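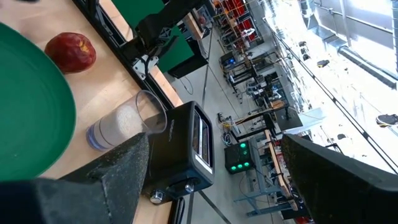 Katene Long-Slot Toaster, Black

I bought the Katene in September to replace a chrome four-slice that took up too much counter. It has two long slots, so it does four regular slices or two long pieces of sourdough, and it is narrow enough to sit at the side of a small table with the dishes.

The controls are simple. The browning dial is silver and turns with a firm click. I keep it at a little under halfway for sandwich bread and one step higher for rye. Frozen waffles need a second round at the lowest setting.

Toasting is even on both faces for the first batch. The second batch comes out darker at the same setting, so I turn the dial down a notch. Long slices brown well in the middle and stay a bit pale at the last half inch on each end. My old Plitley had the same problem and was worse.

Things I don't like: the lettering is small, and I have to bend down to read it. The black finish shows flour and fingerprints. The cord is short. English muffins drop low in the slots and have to be fished out with wooden tongs after unplugging.

The crumb tray slides out from the back and wipes clean. I empty it on Sundays.

I paid 95 dollars. The Dudivetti costs less and has a bagel button, but its slots are too short for the bread I buy.

Four stars. I would buy it again at this price.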